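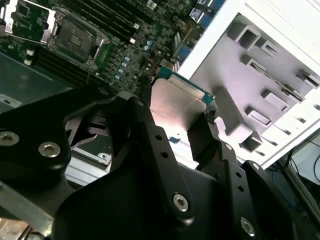

A processor held in the gripper over an open server board at Hukberg.

Stella Kaijage had a budget line for one robot arm and no line for anything else. That was the first thing she changed.

Kaijage plans equipment purchases for Hukberg, a company that refurbishes servers for schools and small offices. Last year the shop handled 1,620 machines. Nearly every one came to the bench for a processor swap, and the job wears people down. The chip is small, the socket pins bend easily, and a board with bent pins usually ends up in the parts bin.

"The arm is the part everyone wants to talk about," she says. "I spent most of my time on fingers and trays."

She asked two suppliers, Flastel and Böttcher, to quote on the same work: pick up a processor by its edges, bring it to the socket, and set it down. Flastel's price was lower but left out the fingers, the mounting plate and the training days. Böttcher listed all of them. Once Kaijage had put both quotes in the same spreadsheet, the gap was small enough that she stopped looking at it and asked about delivery times for spare parts instead.

Her advice to other small shops is to write down the awkward cases before calling anyone. Hukberg's list covered chassis walls that limit how the wrist can turn, memory slots on both sides of the socket, and load plates that have to be open before the chip arrives. Opening the plate is still a manual job. Automating it would have meant a second tool, and she took that out of the plan in April.

She also bought time. The first 300 placements are being done on scrap boards, with a technician standing by, and the hours are charged to the project – not to the repair bench. Scheduling software from Hidard was already paid for, so it stayed.

Spare fingers come in sets of 5. Kaijage ordered two sets and wishes she had asked for a third, as the wait for a new one is longer than the quote suggested.

The next decision is a second cell. She has asked for the placement log from the first one and will not request prices until she has read it.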